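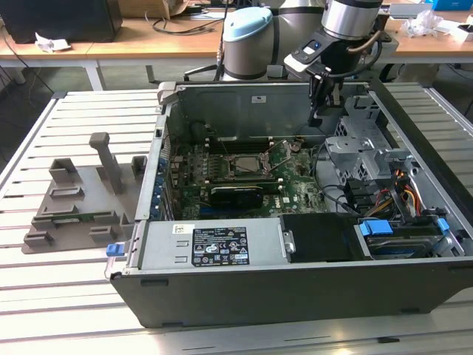
## Unit 7: Comparing two grippers on a socket task

Handout for the May session. Prepared by Adelmo Parisi. Please read it before you come to the lab, and bring your own copy of the measurement sheet.

In Unit 6 we spoke about grippers with large, soft objects, where a mistake of a few millimeters has no consequence. Now we go to the opposite side. The task is to take a computer processor from a fixture plate, carry it to an open desktop case and bring it over the CPU socket. The processor is flat, thin, and has only a narrow border that the fingers can hold. The socket lies deep inside the case, between memory slots and metal walls, so also the shape of the gripper becomes important, not only its force.

We compare two grippers:

- **Pavum**, a linkage gripper. The fingers move on an arc, so the height of the fingertip changes a little when the gripper closes.
- **Stakine**, a parallel gripper with straight rails. The fingertip stays at the same height, but the body is wider.

Both are mounted on the same arm and driven by the same Caputo controller. The wrist camera stays in place when you change the gripper, but its calibration must be repeated. In the last course two groups forgot this, and their results could not be used.

### What we want to know

1. How much free space does each gripper need around the socket?
2. How repeatable is the grasp, if the processor starts from the same recess?
3. What does the wrist camera still see when the fingers are closed?
4. How sensitive is each gripper to a small error in the wrist angle?

The fourth question is the one where students usually write too little. An answer such as "the gripper was quite sensitive" is not a result. Write the angle you have commanded and the offset you have measured.

### The fixture plate

The processor starts in a shallow recess of the plate. The recess gives the position in x and y, and it also gives the rotation. It does not give the height with the same quality, so the approach in z must be slow for the last part. The recess wall and the border of the processor are very near to each other, and a finger which comes down too much outside will touch the plate first. You will notice it in the motor current before you notice it with the eyes.

When you look at the wrist camera during the approach, pay attention to the fingertip and the corner of the chip. With the linkage gripper a finger can cover a part of the chip already before contact. For this reason we take the reference picture for the pose estimate from the higher waypoint (in the program it is called `pre_grasp`), and we do not update the estimate after this.

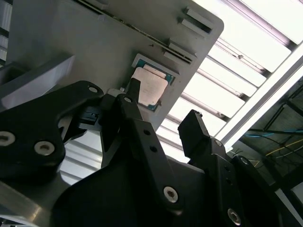

### Procedure

1. Switch on the controller and load the program `socket_compare`. Check that the tool name on the screen is the gripper you have really mounted.
2. Run the calibration of the wrist camera. Save the file with the name of your group.
3. Set the speed to the low value. The first run with each gripper is always done at low speed, with one person at the stop button.
4. Place the processor in the recess by hand. Hold it only at the border.
5. Move to `pre_grasp`, take the reference picture, and then go down.
6. Close the fingers. Read the finger width on the controller and write it in the first column.
7. Lift, go to `above_socket` and stop there. Write the second value of finger width. If the two values are different, the processor has moved between the fingers – mark the row with S (slip) and go on.
8. Save the wrist camera picture and fill in the visibility column.
9. Return the processor to the plate. Open the fingers only when the processor is again inside the recess.

Do 7 runs for each gripper, then change the gripper and start again from step 1. Please do not change the order of the steps, also if you find a faster one. We need to compare the sheets of all groups.

**Attention:** in this unit we do not release the processor in the socket. The contact pins are very thin and one bent pin is enough to lose the motherboard. Insertion comes in Unit 8, with the force sensor from Prandine.

### The visibility column

For each run you give a grade from the wrist camera picture at `above_socket`:

| Grade | Meaning |
|---|---|
| 2 | Corners of the socket frame are all visible |
| 1 | Part of the frame is covered, but two corners can be used for alignment |
| 0 | Alignment from this picture is not possible |

Consider the processor and the fingers together as one obstacle. Often it is the chip itself which covers the socket, and a thinner finger would not help. The marking on the heat spreader can appear upside down in the camera. Do not use it to decide the orientation without checking how your camera is mounted. The small triangle printed on the board near the corner of the socket frame is a safer reference.

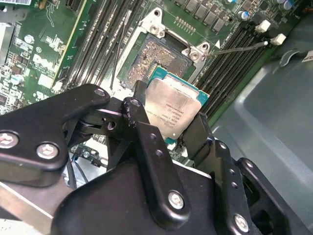

*Fig. 3. Processor held between the two fingers in front of the open socket, wrist camera view. A part of the contact field is hidden by the chip.*

### Logging

The controller writes the motor current and the finger width at 1000 samples per second. For the analysis keep 3000 samples for every grasp, beginning when the close command is sent. Longer files make the plots difficult to read and do not give more information.

Plot the two grippers with the same axes. It seems a small thing, but each year I receive plots where one gripper looks much smoother only because the vertical scale is different.

### Questions for the report

- Where does the body of each gripper come nearest to the case? Look at the power supply side and at the drive cage side separately.
- For the linkage gripper, calculate the change of fingertip height between open and closed. Is it smaller or larger than the depth of the recess?
- Which rows have the mark S, and is the current in these rows different?
- If you could change only the fingers and keep the gripper body, what would you change? Add a drawing, by hand is fine.

Maximum length of the report is two pages without plots. One report for each group, and attach the calibration files.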